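4.2 Counting and interviewing procedure

Marches in Wivuldale and Bunley follow a fixed route from the rail station to the county building, so the number of people passing a given point can be recorded directly. We placed two counters at each of 4 points along the route. Each pair worked independently and did not compare tallies until the end of the march. Where the two tallies for a point differed by more than 110 persons, that point was dropped and the estimate was based on the remaining points. The largest event in the sample, held in Wivuldale in July, had an estimated peak of 3000 participants.

Interviews were conducted while the march was moving. Interviewers walked along the outer edge of the column and approached the person nearest to them after every 30 paces. This rule follows the one used in our pilot at Griffiths Square and limits the tendency of interviewers to pick people who look willing to talk. Refusals were logged with an estimate of age group. People carrying organizers' banners were not excluded, but their answers were coded separately.

The questionnaire covered prior attendance, how the respondent first heard of the event, distance traveled, and whether the respondent came alone. Items on party preference were placed last, as the pilot showed that early placement raised the number of interviews that were broken off. Answers were entered on paper and transferred the same evening into the Nornico survey package. Ye-seo Wang and Ognjen Pavlović coded the open-ended answers separately and settled disagreements by discussion.

Two limits apply. First, the route count misses people who join after the last counting point, a group that was visible at both Bunley events. Second, residents who watch from windows or sidewalks are not counted as participants, although several respondents described this as a form of taking part.

Figure 2. Small figurine, gray tray and brown dotted mat.

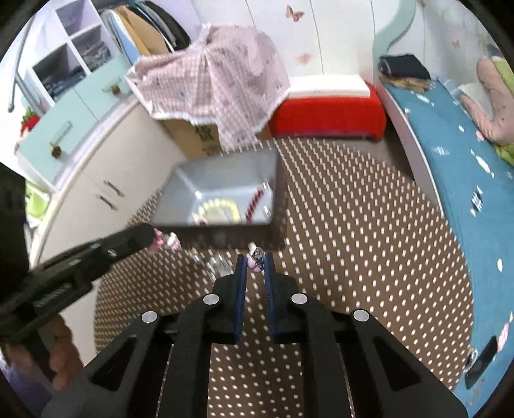
The second limit matters more for evening events, where the line between marchers and onlookers was harder for counters to draw. We therefore report afternoon and evening events separately in Section 5.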